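### 4.2 The container as a unit of forgetting

The households in our study did not, as a rule, know what they owned. They knew what they had once owned, what they meant to throw out, and what a sister had borrowed. Asked to list the contents of a named drawer, tin or bin before opening it, 121 householders produced lists that were confident, detailed and mostly about some other drawer. Caruso had predicted as much in the pilot at Grernudden, where one man described the inside of his hall cupboard for ten minutes and then could not find the hall cupboard key, having left it in the hall cupboard.

We follow Donati in separating storage from keeping. To store a thing is to put it where it will be wanted. To keep it is to put it where it will not be in the way. The two acts use the same furniture, and our respondents moved from one to the other without noticing, generally at the point where the lid went on. A box of fuses stored in March was being kept by the following winter. The box was the same and so were the fuses. What had changed was that the householder now bought fuses.

Mixed containers (those holding things of more than three kinds under our coding scheme) did worst. Recall for single-purpose containers was poor but recognisable as recall. For mixed containers it was closer to autobiography. Respondents told us about the holiday on which the adaptor had been bought, the quarrel over the second tin opener, and the good intentions that lay behind the glue. Very little of this could be entered in the spreadsheet, although Saarinen tried, and column R remains available to anyone who wants it.

The small assortment in a plain bin (Figure 3) is the form we met most often in the second round of visits. It has no label and no compartments, and it makes no claims. The Domeo range of divided trays, which eleven of our households had bought and nine had stopped dividing, makes rather too many.
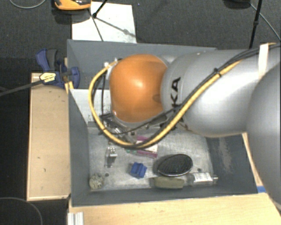 *Hinata Oshima*

**Figure 3.** A small assortment of objects in a rectangular dark grey bin.

It might be supposed that people with fewer bins would remember more of what was in them. We supposed it ourselves, and said so in the funding application. In fact the number of containers made little difference once the size of the home was allowed for. What mattered was height. Things kept below the knee or above the head were forgotten at much the same rate, while things kept at elbow level were remembered even when they were useless, broken or, in one kitchen, a single roller skate. We call this the elbow effect, Gentile having objected to every other name.

Labels helped less than their makers might wish. A label tells a stranger what is in the box, and the householder is not a stranger. Several respondents admitted that they had stopped reading their own labels within a week of writing them. One had a row of eight jars marked "misc." in a very fine hand. When we asked how she told them apart, she said that she didn't, but that they looked well together, and we had to agree.

There are limits to all this. Our visits were arranged in advance, and an arranged visit produces a tidied drawer. We asked people not to tidy. They tidied, and then told us they had not, and then could not find the scissors we had asked them to have ready. The lists may therefore be wrong partly because the drawers had lately been put right. Shojaei's diary method avoids the problem by never looking in the drawer at all, which has its attractions, especially on a Thursday afternoon in February with four more houses to go.

We also did not weigh anything. A reviewer of an earlier draft asked why, and we have no good answer beyond the stairs. Weight may well matter, as heavy containers are opened less and a container that is not opened cannot correct its owner. Section 4.3 takes up the related matter of lids.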